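Hand-held gripper pair: left encoder drifts against the right over a long session
Shared workshop builds > Grippers and end effectors 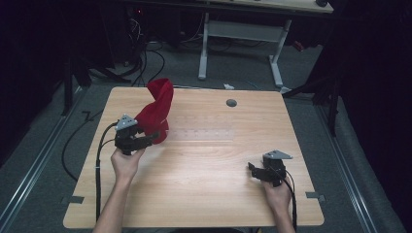 Red cloth in the left jaws, right gripper free. Both units cabled.

Posted by Poltach, 15 Feb 2024

I've built a pair of hand-held grippers at our shared workshop for recording two-handed folding. You squeeze the trigger, the jaws close, and a magnetic encoder on the jaw pivot logs the opening. Each one has its own cable back to a logging box under the other desk. The plan is to play the jaw openings back on a pair of bench arms later, so I need the recorded opening to mean the same thing on both sides.

The trouble is on the left. I zero both units with the jaws shut at the start of a session. The right holds its zero to within a count or two for as long as I care to run it. The left starts at zero and creeps. After 13 folds of the same cloth it reads 54 counts with the jaws fully shut, and it keeps going in the same direction. Encoder is 12-bit, so 4096 counts per turn, and the jaws use a bit more than half of that. Full open on the right is 2,396 counts. Full open on the left is the same when freshly zeroed.

What I've tried:

Swapped the cables over. Drift stays with the left gripper.
Swapped the ports on the logging box. Same.
Replaced the encoder board on the left with a spare. Same.
Reprinted the left jaw carrier in case the bore was oval. Slightly better for one session, then back to where it was.
Left both grippers sitting on the bench for an hour with logging on. Neither moved at all.

So it only happens in use. The magnet is a 6 mm diametric disc pressed into the end of the pivot shaft, with a drop of cyanoacrylate. Shaft is 5 mm steel, D-flat on the jaw end only. Carrier is PETG. The metal plate on top of each unit isn't in the load path.

One difference between the two: I do most of the lifting with the left. The right mostly pins and smooths. I don't know if that matters.

Is this a firmware thing? I could re-zero between folds but the operator has to put the cloth down to do it, and I'd prefer to fix it properly.

Posted by Zarkora

Could be electrical noise. I had a similar build where the encoder readings were all over the place and putting ferrites on the cables cleaned it up. Also make sure your grounds are common. Long cable runs across carpet will pick up static in dry weather.

You could also try averaging more samples in firmware. I use a window of 16.

Posted by Gallagher

Noise and static won't give you a steady creep in one direction that stays put when the unit is at rest, and you've already shown it doesn't follow the cable or the port. Averaging will give you a very smooth wrong number. I'd leave the firmware alone for now.

What you describe is mechanical slip between the thing you're measuring and the thing you want to measure. There are two joints where it can happen:

1. Magnet to shaft. Pressed and glued, on a round end with no flat.
2. Shaft to jaw carrier. D-flat in PETG.

Both can ratchet. Each time the jaws load up, the joint moves a little under torque and doesn't come all the way back. Your lifting hand sees more closing torque, more often, so the left goes first. I'd expect the right to do the same eventually if you swapped jobs.

To tell them apart, put a witness mark across both joints. Fine scriber line or paint pen from the magnet face onto the shaft end, and another from the shaft onto the carrier. Zero it, run your folds until the reading is well off, then look. 54 counts out of 4096 is 4.7 degrees. On a 5 mm shaft that's 0.2 mm at the surface, so you will want a loupe and a thin line. A paint pen on its own is too wide to see it.

You can check it with no lines at all if you have a hard stop. Close the jaws on a gauge block of known thickness, note the count, run the session, close on the same block again. If the error is the same at the block as it is at fully shut, it's pure rotation offset and one of the two joints has slipped. If the error differs between the two positions, you have something else going on, such as the magnet sitting off centre or tilting in its seat.

My money is on the carrier. A D-flat in printed plastic is fine for locating and poor for torque. The flat bears on one edge, the plastic creeps under it, and the fit opens up. Your result with the reprint points the same way: fresh part, better for one session, then worn in.

Fixes, in the order I'd try them:

Clamp the carrier. Split the hub, add an M3 cap screw and a captive nut, and clamp onto the shaft. Keep the flat for location only. This is a reprint and two cents of hardware. Torque it modestly, as PETG relaxes, and nip it up again after a day.

Pin it. Drill through hub and shaft and fit a 1.5 mm spring pin. Ugly, permanent, works.

Move the magnet. Put it directly in the carrier, concentric with the pivot, and let the shaft be a dumb axle. Then the shaft joint is out of the measurement and can slip all it likes. You'll have to relocate the encoder board to face it and keep the air gap inside what the sensor's datasheet asks for. If you were starting over I'd do it this way.

While you're in there, rough up the magnet and the shaft end before gluing and use a retaining compound or a two-part epoxy in place of the cyanoacrylate. Nickel plating is slick and CA is brittle under shock. Do that on both units so they match.

Posted by Druvus

Agree with Gallagher about the slip. A few things from running a similar pair.

Check your trigger linkage before you reprint anything. If the operator can keep squeezing after the jaws have met, all of that squeeze goes into the carrier. Mine had no stop on the trigger and people squeeze much harder than they need to when they're lifting fabric, since thin cloth gives almost no feedback through the handle. I put a stiff spring in series between trigger and carrier so that the last few millimetres of travel compress the spring. Peak torque at the hub dropped enough that the printed part stopped wearing. It also gives a more natural feel.

Second, "fully shut" isn't a great zero with cloth work. If there's a thread or a bit of lint in the jaws when you zero, the whole session is out. I printed a 10 mm block that hangs off the table on a string and zero on that. Closing on the block at the start and end of each recording takes a few seconds and gives you a drift figure per file. You can then throw out any file over a limit you choose. I log the two values in the header.

Third, for the data you already have. If the slip is gradual and the jaws close fully at least once per fold, you can recover most of it. Take the minimum opening in each fold, fit a line through those minimums over the session, and subtract it. Only use the folds where the jaws close on nothing. Closing on a bunched cloth doesn't count as shut, and with several layers in the jaws you could be off by more than the drift you're trying to remove. I went through 540 recordings like that and kept most of them.

Strain relief is also worth a look. If the cable leaves the handle close to the encoder board and gets tugged as you lift, the board can shift under its screws. That looks like drift too, though it tends to jump in steps and it goes both ways. Tie the cable to the handle and leave a bit of slack on the board side.

Posted by Poltach

Did the scribe lines. Magnet to shaft is dead on under the loupe. Shaft to carrier has moved, and the flat in the carrier has a visible shoulder worn into one side. The gauge block gave the same offset as fully shut, so rotation only.

The trigger has no stop. I hadn't thought of that as part of the problem.

I've reprinted both carriers with a split hub and an M3 clamp, left the flat in for location, and redone the magnets with epoxy. After a long session the left reads 2 counts when shut. I'll add the series spring next, as the clamp screw will probably relax over time. Cable ties are on as well.

The line fit on the old files looks usable for the ones where I opened and closed the jaws in the air between grabs. Several don't have that and I'll record them again.

Posted by Gallagher

Good. Put a drop of medium threadlocker on that M3, and keep it off the PETG. Recheck the block reading after the first week.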